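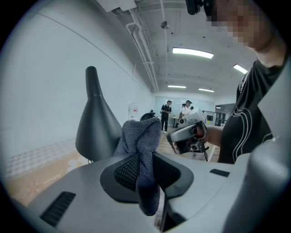 A cloth held in a hand-held gripper, with a second gripper held up alongside.

Tags: Robotics | Workplace | Long read

The towel-folding robot from Jirelard was supposed to be the easy one. It doesn't lift car doors or share a corridor with forklifts. It picks up a cloth, shakes it, folds it and puts it on a pile. So when one of them closed on the sleeve of a laundry worker on a Thursday afternoon and would not let go, the company's first statement called the event "a minor grip anomaly".

The worker, on shift at the Seixas linen plant, was held by the cuff for 76 seconds. She was not hurt. A colleague cut the sleeve with scissors while a supervisor pressed the stop button, then pressed it again. The button did what it was built to do: it stopped the arm. It did nothing to the fingers, which are designed to keep hold of whatever they have when the power goes.

There is a sensible case for that. A gripper that drops its load in a power cut is a hazard of another sort. But a towel falling on the floor has never sent anyone to hospital, and it is hard to see why a machine made for towels should follow a rule written for castings.

Jirelard's explanation is that the software, called Cukari, mistook the sleeve for stock. Cukari learns from people. Staff fold, pinch and pull fabric with grippers held in their hands, the recordings are fed to the system, and the robot copies what it has been shown. The firm says this gives its machines a natural touch.

Liv Myklebust, who spent four years inspecting packaging lines before setting up on her own, was asked by the plant's insurer to look at the incident. She is not impressed by the talk of touch.

"Everything in the recordings is a person doing the job properly," she told me. "They know which cloth is the cloth. They never grab their own shirt, so where would the machine have learned to let go of one?"

Her report makes for dry reading until the table near the back. She ran 100 trials with a stuffed sleeve laid beside the towels. The robot took hold of the sleeve in 30 of them. Jirelard disputes the test, saying the sleeve was placed "in an unrepresentative position". The position was the one the worker's arm had been in.

The fix arrived in December. It is an update that opens the fingers when the pull on them passes a set limit, and the company says 72 machines now have it. It will not say how many do not. Nor would it tell me what the limit is, or whether anybody had checked it against a person pulling from an awkward angle, as people tend to when they are frightened.

Herklow, which hires out the same robots to hotels, has gone further and fitted a plain lever that releases the grip by hand. It needs no software. Jirelard says the lever has not been approved and may affect the warranty.

At Seixas the robot is back in service, behind a waist-high gate that wasn't in the original plan or the original price. Staff have been told to wear short sleeves.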